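FOR IMMEDIATE RELEASE

Bromau Opens Collection Room Where Robots Are Taught to Tidy Up, One Tissue at a Time

VINMONT, Oct 28, 2024 -- Bromau, a maker of software for two-armed tabletop robots, has opened a room in Vinmont devoted to the glamorous business of showing machines how to handle household clutter. The program, called Gounder, will record people guiding robot arms through small chores so that a learning system can study the results and, with luck, pick up better habits than its teachers have.

The room has 10 tables. Operators work in pairs, one steering the arms and one resetting the objects between attempts. The job of resetter was expected to be the easy one. It involves folding the same cloth all morning.

"People ask when it will cook dinner," said Sumathi Mudaliar, who heads data collection at Bromau. "We are currently very interested in whether it can pick up a bottle it can see through. Dinner is a separate conversation."

Clear plastic is on the Gounder object list for that reason, along with soft things that never land the same way twice and wire racks that look simple until a gripper has to get near one. Each recording session begins with a layout drawn up the day before. Operators then move the objects a little between attempts, so the system doesn't conclude that all bottles live in one spot.

A current table layout includes a capped clear bottle, a cup drying rack, a folded blue cloth and a tissue container with its lid open.
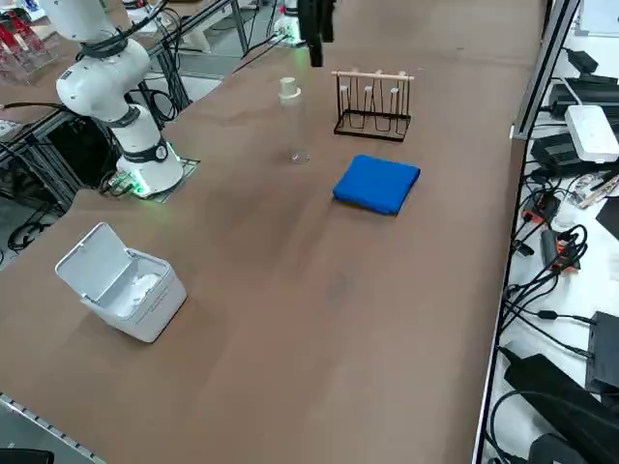
What Counts as a Good Example

Bromau keeps 56 recordings of each task before moving a table on to the next one. Fumbles are kept too, provided the operator recovers. A dropped cloth that gets picked up again is labeled and saved. A dropped cloth followed by a coffee break is not.

"My first week, I tried to be elegant," said Elango Panicker, an operator on the program. "Then I was told to slow down, stop showing off and go back for the tissue I missed."

Every recording is checked by a reviewer who wasn't at the table. Reviewers reject attempts in which the arms wander, the task label is wrong or a helpful human hand enters the work area to finish the job. The last of these remains popular.

Availability

The first Gounder collection covers 35 tasks and will go to research partners in March. It will be released with Bunder, Bromau's labeling tool, which lets a reviewer mark where each step of a chore starts and ends. Partners will also receive the rejected attempts in a separate folder, at their own request and over the mild objections of the people in them.

Labs that would like to apply for access, or propose a chore, can write to Venkatesh Chacko in the Bromau partnerships office. Proposals involving fitted sheets are already under review.

Media contact: Ruaridh Tennant, Bromau, Vinmont

###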